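The Case for One Empty Tray

Kaan Ağca keeps a single gray tray on his white worktable at Pustau, a shared packing room in Nedelcu. Orders get laid out in it before they are boxed. Between orders it stays empty. 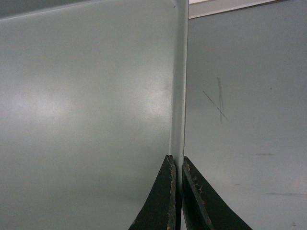

Gray on gray, with a paler edge between.

He bought it after losing 2 small parcels in one week under a pile of paper. A shallow tray costs little and takes a minute to wipe, and it marks out where the work goes.
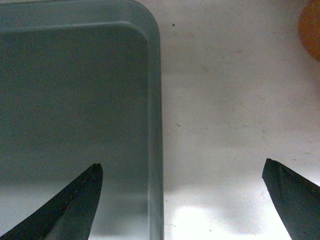

Pusine disagrees, arguing that a rim that low is no help with anything that rolls, and that a deep bin would save time on a busy Thursday.

Ağca has tried bins. Things sank to the bottom and stayed there. His room ships around 300 orders a month, mostly small bottles and refills, and he wants every item in view before the lid goes on.

Bottles stand along the back of the table. The tray goes near the middle, with clear space in front.
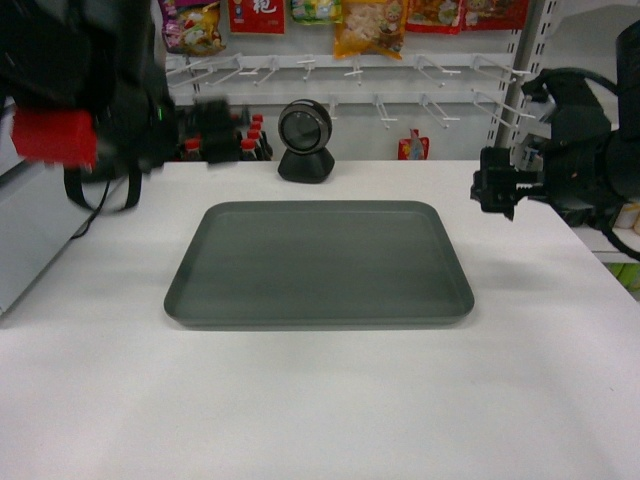
Keeping It Clean

White tabletops show every smudge. Ağca wipes his at noon and again at closing with a damp cloth, lifting the tray first. Specks collect along the rim, so he goes over the corners last.

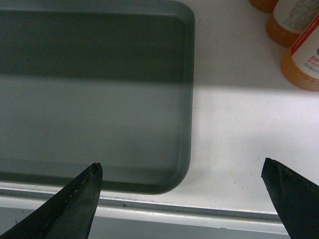 What to Buy

Look for rounded corners and a matte finish. Measure the table before ordering.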